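주문번호 392번 커튼 색상 차이 문의, 처리 기록

접수 내용
안녕하세요, 또 저예요! Posard에서 거실 커튼 두 장을 주문했는데 한 장은 하얗고 한 장은 누런 기가 돌아요. 처음엔 조명 탓인가 싶어서 낮에도 보고 밤에도 봤는데 확실히 달라요. 세탁은 한 번 했고요(라벨에 적힌 대로 40도!), 세제는 늘 쓰던 Feltent 가루세제예요. 섬유유연제는 안 넣었어요.

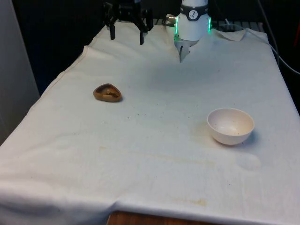
1차 답변 받고 해 본 것
담당자 Wagner Batista 님이 혹시 세제가 덜 헹궈진 걸 수도 있다고, 헹굼만 2회 더 돌려 보라고 하셨어요. 그래서 누런 쪽만 따로 넣고 돌렸죠. 결과는... 글쎄요, 냄새는 확 줄었는데 색은 그대로예요. 밑단 쪽은 조금 나아진 것 같기도 한데 제가 그렇게 보고 싶어서 그런 건지도 모르겠어요. 남편은 아예 차이를 모르겠다고 해서 물어본 제가 바보였고요.

그다음엔 라벨을 비교해 봤어요. 이걸 왜 이제야 봤나 싶은데, 하얀 쪽은 원단명이 Brandano이고 누런 쪽은 같은 이름 뒤에 '내추럴'이라고 작게 붙어 있더라고요! 글씨가 정말 깨알 같아서 돋보기 앱으로 겨우 읽었어요. 포장 비닐에 붙은 스티커는 두 장 다 똑같이 '화이트'였고요. 그러니까 봉제할 때 원단이 섞였거나 스티커를 잘못 붙였거나 둘 중 하나 아닐까요?

참고로 흰 천은 배경 따라 색이 너무 달라 보여서 저도 한참 헷갈렸어요. 벽지 앞에서는 멀쩡해 보이다가 창가에 가면 또 달라지고요.
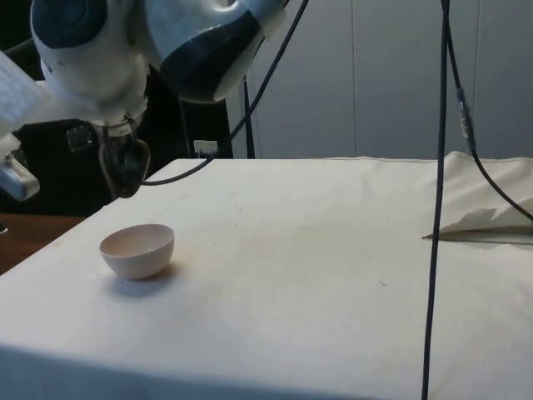
그래서 비교할 때는 꼭 두 장을 겹쳐서 같은 빛에 두고 보셔야 해요. 저는 창문 옆 의자 등받이에 나란히 걸쳐 놓고 봤는데 그제야 차이가 딱 보였어요. 다른 분들도 비슷한 문의 남기실 거면 이 방법 추천해요.

추가로 여쭤볼 것
한 장만 교환해도 되나요, 아니면 생산 시기를 맞추려고 두 장을 다 보내야 하나요? 한 번 빨았는데 교환이 되는지도 궁금해요. 11월에 시부모님이 오시는데 그 전에 달 수 있으면 좋겠어요. 동네 Fung 수선집에서 단을 줄이려다가 일단 멈춘 상태예요(안 자르길 천만다행이죠).

현재 상태
답변 왔어요! 라벨이 다른 게 확인되면 세탁 여부와 상관없이 누런 쪽 한 장만 바꿔 주신대요. 회수 기사님은 오후 3시 이후에 오시는 걸로 부탁드렸고, 새 커튼이 오면 달기 전에 라벨부터 읽어 보고 여기에 다시 적을게요. 그때까지 문의는 닫지 말아 주세요.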